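4.2 Materials and sorting of household plastics

Items were collected from households in two districts, Hodon and Haslinger, during February. Hodon is made up mainly of flats with shared bins in the yard; Haslinger has detached houses and a kerbside round. Households were given a sack and asked to put into it any hard plastic object they no longer wanted, other than packaging. Packaging was left out of the study, as it is already covered by the existing collection and has been dealt with at length elsewhere. Electrical goods were also left out, even where the casing was plastic.

The sacks yielded 251 objects. Each was given a number, weighed, and placed in one of four groups: kitchen and table ware, toys and games, storage, and other. The last group held coat hangers, plant pots, a soap dish and parts that could not be matched to any whole object. Sports goods were at first given a group of their own, following the scheme used in the earlier Wunasport survey, but there were too few of them in our sample and they were moved to "other" before the analysis.

Objects made up of more than one part raised a question of counting. A box with its lid was entered as one object when the two fitted together, and as two when they did not. Building blocks were harder. A single block weighs very little and is seldom thrown away on its own, but sets arrive incomplete and mixed with other sets. We treated all loose blocks from one sack as one object and recorded the colours present. This keeps the toy group from swelling, though it hides the fact that such blocks may come from several makers and may not all be of the same plastic.

Colour was recorded for every object by one of two coders working from a printed card of 15 shades. The card was read under the same ceiling lights each time. Coders wrote down the main colour first and any second colour after it, and noted whether the plastic was clear, translucent or opaque. A sorting line that relies on reflected light will often miss very dark plastics, and translucent ones can take on the colour of whatever is behind or inside them. Both kinds are common among kitchen ware and toys (Figure 3).

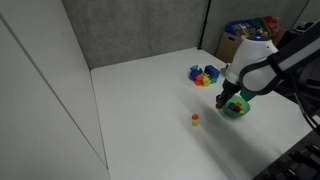

Figure 3. Translucent green bowl containing toy blocks, among them an orange-red block and a dark navy one.

The two coders agreed on the main colour in most cases. Where they did not, the trouble was nearly always at the border between two neighbouring shades, such as navy and black, or cream and white. Navy and black were kept apart in the records but joined in the analysis under "dark". Cream and white were left separate. Yellowing with age may turn one into the other, and we wished to be able to look at this later. Faded objects were coded by the colour of the part least exposed to light, usually the base.

The type of plastic was read from the moulded mark where there was one. Only 37 objects carried a mark that could be read without a lens. For the remainder we used a float test in tap water, followed by a hand-held infrared reader. The float test parts polypropylene and polyethylene, which float, from most of the other plastics likely to be found in the home. It is cheap and quick but fails with hollow objects, which hold air, and with those that have metal inside. Hollow objects were therefore cut before testing. The reader gave no result for many of the dark objects, and these were entered as "unknown" unless they bore a mark.

A cleaning step came before the float test. Objects were washed by hand in warm water with a mild detergent and left on racks overnight. Labels were peeled off where this could be done by hand and otherwise left in place -- we did not use solvents, which can soften some plastics and alter the reading. Weights given in the tables are those taken after washing.

Any object heavier than 200 grams was sawn, and a piece from the thickest part was kept for the melt trials described in Section 5. Lighter objects were kept whole. Each kept piece was bagged with its number and the name of the district, and stored away from windows.

Two limits of the sample should be stated. First, the households chose what to put in the sack, and may have held back things they thought too dirty or too worn to hand over. The share of damaged objects is thus likely to be lower here than in ordinary waste. Second, the Haslinger sacks were picked up from the doorstep, while those in Hodon had to be carried to a collection point at Brorier, next to the tram stop. Large objects such as storage crates may be under-represented in the Hodon sample for this reason alone. We made no correction for this, and differences between the districts in the storage group should be read with care.

4.3 Measures

The main measure is the share of objects, by weight, for which both colour and type of plastic could be settled. A second measure gives the same share by number. The two can differ widely, as a few heavy crates may outweigh a whole sack of table ware. Results for both are set out by group and by district in Table 2.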